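Brilgate folding cell: maintenance day pics

February 8, 2023. Quick dump before I lose my notes. Cell was down for a few hours, me and Shiuli Navaratnam on it, Gayan Fakir on the phone for the config stuff. Counter said 1,706 cycles since the last going over, which is too long. Wrist cables first, then gripper zero, then the test shirt.

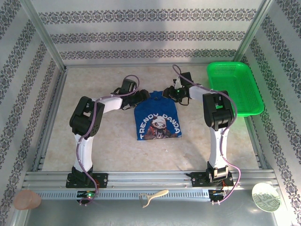
Left wrist cable had been rubbing at the elbow. Gave it more slack and re-tied, so check yours if the loop gets tight when the arm reaches across. Base bolts re-torqued, both plates. Right side needed a quarter turn, left was fine. Gayan had us reload the joint offsets from the April backup, took two tries beacuse of a typo in the path (mine).

Finger zero next. Skarmont says redo it every 760 hours, we were over that. Close, zero, open, repeat until the number stops moving. Do it with the pads clean or you'll be chasing it all afternoon. For the wrist camera check you want both fingertips in view with cloth between them, like we've got with the blue shirt bunched up, and the slots behind the tips make a handy mark for comparing left with right. Saved the settings under the cell name, not the date, plese keep it that way.
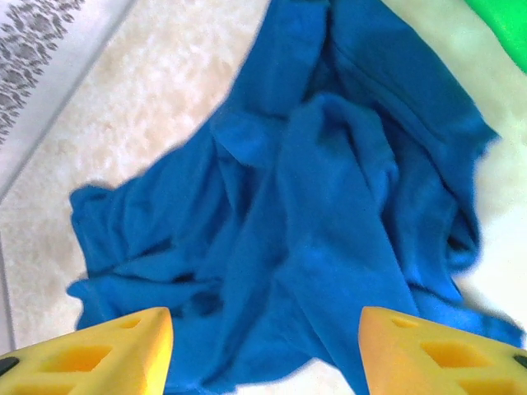

Exposure still too hot on the wrist cams. Brought it down a notch, will look again after Pranab Bhuiyan sends the new profile. Spare pads are in the Fakden drawer, two left, someone order more.
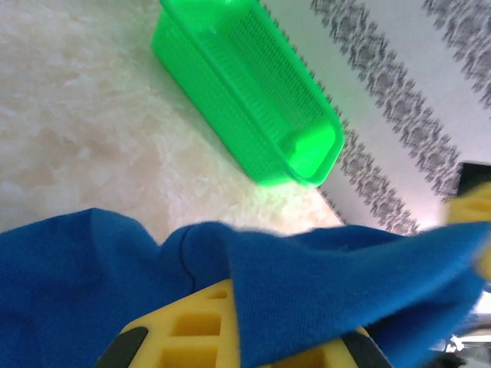 Wrist cam view: blue cloth over the yellow finger, green basket on its side.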